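Home | Programs | Clinic | Fees | Contact

About Us: The Trodstead School of Massage Therapy

Print this page | E-mail this page
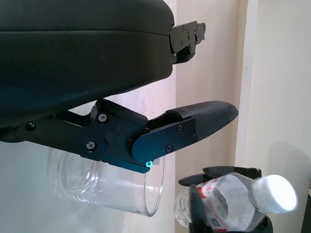
We opened in January with 37 students, 2 treatment rooms and one very loud radiator. Veronika Sutter, our director, taught at Imhof before deciding she'd like her own parking space. She's still waiting for it.

Our diploma runs two years. You'll learn anatomy, then learn it again on a real shoulder that complains. Second-years work in our Prevholm clinic – supervised, and yes, you wash the towels.

Comments (2)

Landden: Best back rub of my life. Student apologized throughout.

prevholm_mom: Is there evening parking?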